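Home Visits Housing Letters Older posts

Sunday's open day at Flenitz was meant to settle whether I put my name down for a flat there. I left with a tote bag and more doubts than I went in with. The tour set off 20 minutes late, the model flat was locked, and the man from Prelerow, Renato Tapia, kept saying "community" when people asked him what the service charge was. I asked twice. The second time he said it was "under review", as it had been in July.
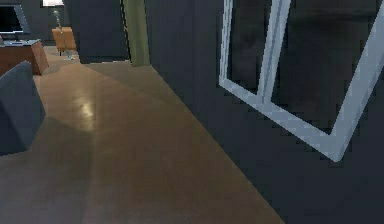 Daylight is what they are selling, and every leaflet says so. I would like to know what direction the living rooms face before I believe it. Brândușa Văduva, who was walking round with me, asked for a floor plan with a north arrow on it and was given a brochure. A glow on a polished floor is easy enough to put into a computer picture, and so is a large window with a pale frame. Dark grey walls are another matter: in a Flenitz winter I think they would swallow whatever light came in.

The reservation fee is 1000, refundable "in most cases". I asked which cases and was told to email. The bike store is good and the stairs are wide, I'll give them that. The 487 bus stops outside, but on the day we waited so long for it that we walked back to the station.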